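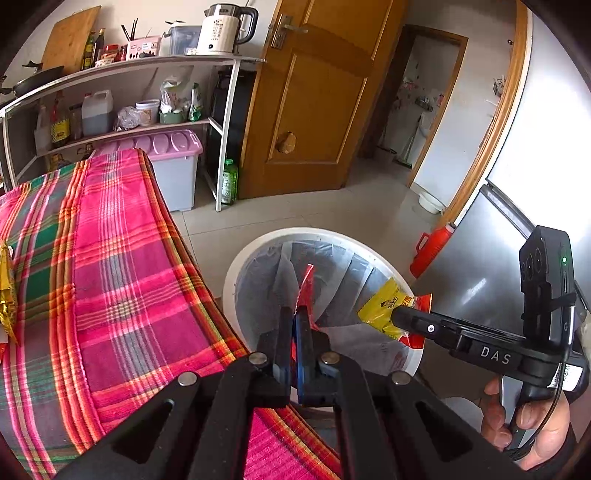

Faltden snack bin, the round one. Had it since June so figured I'd finally write this up.

Short version: good bin, bad lid, four stars if you don't have kids, three if you do.

Why I bought it. We go through a lot of packaged snacks. Chips, rice crackers, those little seaweed packs. They were living in a drawer that wouldn't close. I'd been using a Lurnow basket before this and it was fine until the handle snapped, and Lurnow wanted me to ship the whole thing back for a replacement handle. No thanks.

Size. Big. It holds 13 of the small bags standing up plus whatever you stuff in sideways. Measure your shelf first, I didn't, and it lives on the counter now next to the toaster. If your cabinets are shallow, skip it.

Lid. Ugh. Opens fine with one hand. Closing is another story, you have to push down on the front left corner or it sits up a hair and lets air in. Left half a bag of crackers in there with the lid not quite down and they were soft by dinner. My fault I guess but a lid should close when you close it. Wrote to Faltden about it and got a reply in 2 days, from a Setsuko Ogura, who was very nice and sent a new lid. New lid does the same thing, maybe a little less. Points for service anyway.

Cleaning. Easy. Crumbs get down in the groove at the bottom so turn it over and bang it on the sink. Says top rack only for the dishwasher but it doesnt fit in my top rack. Hand wash it is. Chili oil left an orange ring that took a couple of goes with baking soda, still a bit there if you look.

Clips. Comes with 6 bag clips. These are the best part!! Strong spring, don't slip off the shiny bags like the cheap ones do. One has gone missing already, pretty sure it's in the garage holding a bag of grass seed. I would buy the clips on their own but Faltden doesn't sell them seperately, I checked.

Smell. Plastic smell for the first week, gone after a wash and a night out on the porch.

Compared to the Fukuda one my sister has: hers seals way better and has a little window so you can see what's left. Also costs more and holds maybe half as much. If you only keep a few things around, get the Fukuda. For a house that eats like ours, this one.

Ordered mine through Sekidport, came fast, box was crushed on one end but nothing broken. They had 138 reviews up when I bought and a bunch of them mention the lid, so I can't say I wasn't warned.

Would I buy again? Probably, on sale. The gray looks nicer than the white in my opinion and doesn't show fingerprints as much.

Edit: found the clip. Was in the garage.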